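Grippers take over table clearing at Purora's Bolcombe office
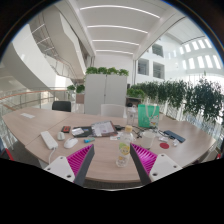
Sławomir Dudek

Meeting tables at Purora's Bolcombe office are now part of the training round for the firm's clearing robots, and the cleaning team's shifts have been redrawn to match.

The change came in during November. Staff walk the floor with hand-held grippers and do the job themselves, bottle by bottle, cup by cup, while a camera on the tool records each go. The recordings go to Matić, the supplier, who use them to teach the arms due on the upper floor next.

Not a tidy job. The long curved table by the plants had a yellow-capped water bottle in the middle of it, a paper cup behind, a power strip, a mouse, papers in a plastic sleeve and a knot of thin black cables. A phone lying flat near the edge. All of it has to be told apart: what goes in the bin, what goes back to a desk, what gets left well alone.

"Bottles are easy," said Sorin Kolev, who runs the day shift. "Cables are where you slow down. And paper. You don't bin somebody's paper."

Kolev's crew have a target of 80 recorded pick-ups a shift between them, and the firm wants 760 from the office before the arms go in. They had reached 584 when we called in, mid-afternoon, with the next meeting already waiting for the table.

For the cleaners it means different hours. The early start has gone for those on recording, who now work ten till six when the rooms are in use. Some like it, school runs mostly. Others miss having the place to themselves and say it is awkward to be leaning across a table while people are still packing up there laptops.

Pay is the sore point. Purora has added 300 pounds a quarter for staff trained on the grippers, but not for those who stay on floors and kitchens. The union rep has asked for the same for everyone. No answer so far.

The company says no jobs will go this year. After that, less clear. A notice in the staff kitchen talks of "moving people to checking and upkeep", which would mean emptying the arms' trays, wiping down the pads and sorting anything the machines set aside as unknown.

Kolev has put his name down for it. Two of his team have not, and one is off to the Zomalport site, where clearing is still done by hand with a trolley.

Office staff have been asked to take phones and papers with them when they leave a meeting. Results mixed, going by the table.

Training for the evening shift starts at 5pm, in the smal meeting room next to the lifts.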